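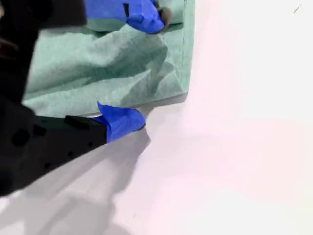 浅绿色的布，白色桌面。靠右边的直边内侧有一道细缝线，中间的皱还没有抚平。

布巾常见问题：叠、洗、晾、收
Zuledthorpe 家用布品店 中文页面
更新日期：9/27/22

这个页面回答中文顾客写信来问得最多的问题，内容是擦手巾、餐巾、茶巾和擦桌布。英文页面比较长，有些关于当地送货的部分我没有翻译。中文是我自己写的，不是我的母语，如果哪一句读起来奇怪，请写信告诉我，我会改。

一、名称和选择

擦手巾、茶巾、餐巾、擦桌布，有什么分别？
在我们店里是这样分的。擦手巾比较厚，表面有一点绒，挂在水池旁边。茶巾薄而平，用来擦杯子和盘子。餐巾放在餐桌上，给客人擦嘴和手，四边都缝得比较细。擦桌布最便宜，用坏了不心疼。别的店可能有别的分法，所以买之前请看尺寸和材料，不要只看名字。

我只想买一种，什么都用它，可以吗？
可以，很多顾客这样做。请选 Raltis 系列的中等厚度。但是我建议至少用两种颜色，一种只碰餐具和手，另一种擦桌面和灶台。两种颜色混在一起洗没有问题，第一次洗除外，这一点在下面第三部分里写。

浅绿色容易显脏吗？
比白色好一点，比深色差。茶水和酱油的印子在浅绿色上看得很清楚，面粉和盐几乎看不见。我家里用的就是浅绿色，用了几年，颜色变淡了，不过变得很均匀，我还是喜欢它。

Raltis 和 Uzor 怎么选？
Raltis 是棉的，表面软，吸水快，干得慢。Uzor 是亚麻和棉混纺，刚买的时候有点硬，洗几次以后变软，干得快，但是皱得厉害。如果您不喜欢熨东西，请选 Raltis。如果您的厨房很潮，请选 Uzor。

绒面的布会掉毛吗？
头几次洗会掉。擦玻璃杯以前请先洗两次，要不然杯子上会有细毛。以后还有一点点，属于正常。如果洗了很多次还掉得很厉害，请拍照寄给我们。

二、叠布

布总是叠不齐，从哪里开始？
从抚平开始。把布铺在干净的硬桌面上，一只手轻轻按住一个角，另一只手从这个角往对面推，把皱推到布的外面去。如果中间鼓起来一道，不要用力往下压，压下去它会变成一条死褶。请把靠近的那一边提起来，抖一下，再放下。
抚平以后，找到缝得最直的那一边，让它和桌子的边平行。以后每一次对折，都以这一边为准。

为什么我对着角叠，还是歪的？
因为布洗过以后常常不是正的长方形。四个角里可能有一个被拉长了。这样的布，对齐两个角就对不齐另外两个。我的做法是对齐边的中间，让角自己去它想去的地方，最后把多出来的一点藏在里面。从外面看不出来。

对折还是三折？
看您的抽屉或者架子。布巾叠好以后的宽度，最好比抽屉的宽度的一半少一点，这样可以放两列，手也伸得进去。擦手巾如果要挂在杆上，先竖着三折，再搭上去，两边的毛边都看不见。餐巾我一般对折两次，成为一个小方块。

竖着三折的具体步骤：
布竖着放，好看的一面朝下。
左边往中间折，大概到整个宽度的三分之二的位置。
右边盖过来，边和左边的折线对齐。
用手掌从上往下抹一遍。
从下往上对折。要放抽屉的话，再对折一次。

缝线应该朝里还是朝外？
放在架子上的时候，我让圆的折边朝外，缝线和角都朝里。拿的时候，一次只拿到一块。缝线朝外的话，几块布的边会挂在一起，拉一块出来两块。

桌面太滑，布跟着手跑，怎么办？
光滑的白色台面常常这样，我自己的桌子也是。在布下面垫一块微微潮的毛巾，布就不跑了。或者用手腕压住一边，手指去折另一边。慢一点，每折一次停一停。

只能用一只手，怎么叠？
有顾客手受伤以后来信问过。请把布的一条边靠在墙边或者放一个重的东西压住，比如一本厚书。用另一只手捏起对面的边，不要捏角，捏中间，提起来送过去，放下，再把两个角分别拉平。捏的时候让手指稍微伸到布的下面去，只从上面抓的话，容易抓起一团皱。

小孩可以帮忙吗？
可以，餐巾最合适，小而且轻。请让孩子先做对折，不要一开始就教三折。我女儿开始的时候把每一块都卷成筒，我们就用筒的样子放了一个冬天，抽屉里也很整齐。

卷起来和叠起来，哪个好？
卷起来没有折痕，适合带出门。叠起来占地方少，适合堆高。绒厚的布卷起来很粗，放不了几块。Uzor 的布请尽量卷，因为它的折痕比较深。

叠好的布为什么第二天又鼓起来？
多半是还有一点潮，或者叠的时候里面夹着皱。请打开，重新抚平。新布也会鼓，洗过几次以后就服帖了。

三、洗

第一次洗要注意什么？
新布请单独洗，30 度，不放柔顺剂。深绿色和深蓝色第一次会掉一点颜色，浅绿色掉得很少，但是我还是不敢和白衬衫一起洗。

平时用多少度的水？
Raltis 可以用 60 度。Uzor 请用 40 度。擦过生肉的桌面以后，布不要留到第二天，请马上用热水洗。

可以用柔顺剂吗？
请不要用。用了以后手摸着软，但是不吸水，水在布面上滚。如果已经用了很久，可以不放洗衣液，用热水空洗一次，再放少量白醋洗一次。有时候要重复。

油的印子怎么洗？
先不要碰水。把洗碗液直接滴在油印上，用手指揉开，等一会儿，再放进洗衣机。旧的油印我也没有好办法，浅一点而已。

茶和咖啡的印子呢？
新的印子，用冷水从布的背面冲。旧的印子用氧系漂白粉泡一晚上，浅绿色的布也可以泡，不过请先在角上试一下。含氯的漂白水不要用在有颜色的布上，会出现黄白色的斑。

布有酸的气味，洗了也不走，怎么办？
这是湿着放太久的结果。请用 60 度的水洗（Uzor 也可以偶尔洗一次 60 度，会缩一点），洗完马上晾开。洗衣机的门圈也请擦一擦，有时候气味是从那里来的。

会缩水多少？
Raltis 的长边会缩得多一点，宽边少一点。我们页面上写的尺寸是没有洗过的尺寸。如果您要正好铺满一个托盘，请买大一号。

四、晾和熨

怎么晾才不会变形？
从洗衣机拿出来马上抖开，抓住短边，抖三四下。挂的时候让布搭过绳子，不要用夹子夹角。夹角的布，干了以后角会变长，就是前面说的叠不齐的那种布。

可以烘干吗？
Raltis 可以，低温。烘干以后绒会立起来，摸着更软。Uzor 我不建议烘，它会变得很皱，再熨很费力。

在太阳下晒，颜色会掉吗？
会，慢慢地掉。浅绿色晒一个夏天，会偏灰。请把背面朝外，或者晾在阴凉有风的地方。

需要熨吗？
擦手巾不需要。有绒的面被熨斗压过以后会发亮，变得不好看。餐巾需要，至少请客的时候。请在布还有一点潮的时候熨，从中间往边上走，最后熨缝线。缝线先熨的话，边会变成波浪。

没有熨斗，可以吗？
趁潮叠平，上面压几本书，放一个晚上，第二天打开再晾一下。做不到像熨过的那么平，但是可以上桌。

五、收纳

一个家要准备多少块？
看您多久洗一次衣服。我的算法很简单：每天换一块擦手巾，隔一天换一块茶巾，加上两三块备用。餐巾按座位的数目，再多准备两块，总有人会掉在地上。

抽屉还是架子？
离水池近的那个地方最好。抽屉干净，没有油烟；架子通风，看得见还剩几块。我们家茶巾在抽屉里，擦手巾在架子上，擦桌布放在水池下面的篮子里。

Nemside 收纳盒可以放多少？
Nemside 是我们的带隔板的浅盒，编号 662。中号的擦手巾叠成小块以后竖着放，像书一样，一格里面不要塞满，要留出手指的位置。盒子本身不能水洗，请用干布擦。

长时间不用的餐巾怎么放？
洗干净，不上浆，完全干了以后再收。包一层旧的棉床单，不要用塑料袋。每过几个月拿出来换一个地方折，总在同一条线上折，那条线的颜色会变，最后会破。

旧布怎么办？
可以降级：餐巾变茶巾，茶巾变擦桌布，擦桌布变擦鞋布。我会在降级的布的角上剪一个小口，家里人一看就知道这块不能再碰碗。

六、修补

缝线开了，可以自己缝吗？
可以。把折边按原来的线折回去，先用大针脚固定，再用回针缝一遍，颜色接近的棉线就好。开头和结尾各多缝两针。请在开了一小段的时候就缝，洗一次会开得更长。

有一根线被勾出来了，可以剪吗？
有绒的布，如果是一个小圈，请齐着布面剪掉，不会散。平的布请不要剪，用针把线从背面拉回去，再顺着方向轻轻拉一拉旁边的布。

中间磨薄了，能救吗？
可以在背面缝一块旧布，样子不太好看。我妻子会把两块磨薄的叠在一起，四边一缝，当隔热垫用。绒厚的布这样做很好用，不过拿烤盘还是请用真正的隔热手套。

七、订购和退换

寄到中文地址可以吗？
可以，请用中文写一遍，再用拼音写一遍。电话号码请带国家区号。快递公司只看拼音，送到您家的人多半看中文。

要等多久？
寄到欧洲以外一般是 13 个工作日。一月份我们休息两个星期盘点，这段时间的订单会在开门以后按顺序寄出。

可以只买一块试试吗？
可以。单块的布用信封寄，邮费便宜很多，但是没有追踪号码。

同一个颜色，两次买的不一样，为什么？
每一缸染的颜色有一点差别，浅绿色特别明显。如果您要配一整套，请一次买齐，或者在订单里写上旧布标签上的缸号。比如现在卖的浅绿色是 1371 缸，上一缸是 1020。旧缸的存货还有大约 40 块，卖完就没有了。

洗过了还可以退吗？
没有洗过的可以退，标签要在。洗过的不能退，但是如果缝线在正常使用中开了，我们换一块新的。请把开线的地方铺平，在亮的地方拍一张，再拍一张整块的。

照片要怎么拍你们才看得清楚？
布放在白色或者浅色的桌面上，不要开闪光灯，靠近窗户。有绒的布从侧面来光最好，皱和缝线都有影子，问题在哪里一看就明白。

屏幕上的颜色准不准？
不完全准。同一块浅绿色的布，在我的电脑上偏灰，在我的手机上偏薄荷。如果颜色对您很重要，请写信要一小块布样，我们放在信封里寄给您。

餐厅或者旅馆要买很多，有别的价格吗？
有，请写信，告诉我们尺寸、颜色和大概什么时候要。大量的订单我们需要先问织布的工厂，回答会慢几天。绣名字也可以，但是绣了名字的不能退。

可以用中文写信吗？
可以，请写得简单一点，由我来回。邮件标题请写“布巾”和您的订单号，这样信不会跑到英文的信箱里去。星期六和星期天我不看信。

Panagiotis Softić
Zuledthorpe 中文顾客服务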